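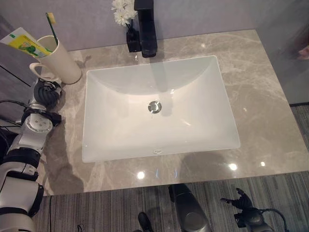
6 Setting up the washbasin routine

This chapter explains how to prepare the Plurkell two-arm unit for work at a washbasin. Please finish chapter 5 (arm calibration) before you begin. The routine was written for bathrooms in guest houses and care homes, where the worktop must be wiped every day and small items must come back to their own place.

6.1 What you need

The Plurkell unit with both hands mounted
The Midedex control tablet, charged
The marker card from the accessory bag
A soft dry cloth
Wipe pads, type 2

6.2 Placing the unit

1. Drive the unit in front of the basin with the hand controller. The head must look down on the basin and the tap must be behind it, on the far side.

2. Stop when the front bumper is 23 cm from the edge of the worktop. Measure it with the marker card, whose long side has exactly this length.

3. Lock the wheels. The lamp on the base changes from white to green.

4. Look at the cables of both arms. They must hang in an open loop and must not lie under a wrist. If a cable is pulled tight when the arm is raised, lower the arm and follow section 5.4 again.

Caution: Never put your hand between the arm and the worktop while the wheels are being locked. The unit may settle a little.

6.3 Teaching the worktop

Polished stone needs more care than a matt surface. Lamps in the ceiling give bright round spots on the marble, and the unit can take such a spot for an object. Marble with strong veins can also disturb the search for the edge.

1. On the tablet, open Surfaces and choose New.

2. Select Glossy stone. Do not select Glossy tile, even if the result looks better at first.

3. Lay the marker card flat on the free part of the worktop, in front of the basin or to the side of it.

4. Press Learn and step back. Your own reflection in a mirror or a glass panel should not move during this time.

5. When the tablet shows the outline of the basin, compare it with the real one. Correct the corners with your finger if necessary. Rounded corners are often drawn too wide.

6. Take away the marker card and press Save.

Note: If a bright spot is still marked as an object, touch it on the tablet and choose Ignore. This must be repeated when the lamps are changed.

6.4 Teaching the items

Leave the usual items where the user wants them. In our test bathroom these were a cup with a toothbrush, a toothpaste box and a small vase of flowers next to the tap.

1. Touch each item on the tablet and give it a name.

2. For each item choose Lift, Go round or Leave. We advise Lift for a cup, and Go round for every vase.

3. A toothbrush standing in a cup is taught together with the cup, as one item. Choose Tall content so that the arm will keep the cup upright.

4. Boxes which lean against another item must be taught first. The unit then moves them before the item behind.

Caution: Do not teach open razors, glass bottles or medicines. Remove them before every run.

6.5 First run

1. Choose Slow and put a wipe pad in the right hand.

2. Press Start and keep the stop button within reach. The left arm moves the items first.

3. Watch the distance between the fingers and the tap. If it seems too small, press Stop and raise the value Tap height by one step.

4. After the run, dry the stone with the soft cloth and check that every item is back.

If error 1589 appears, the unit has lost the front edge of the worktop. Unlock the wheels, repeat section 6.2 and start again. The taught items are kept.

Text: Marta Semeniuk. Checked by Sylvain Ferrand, Apr 14, 2019.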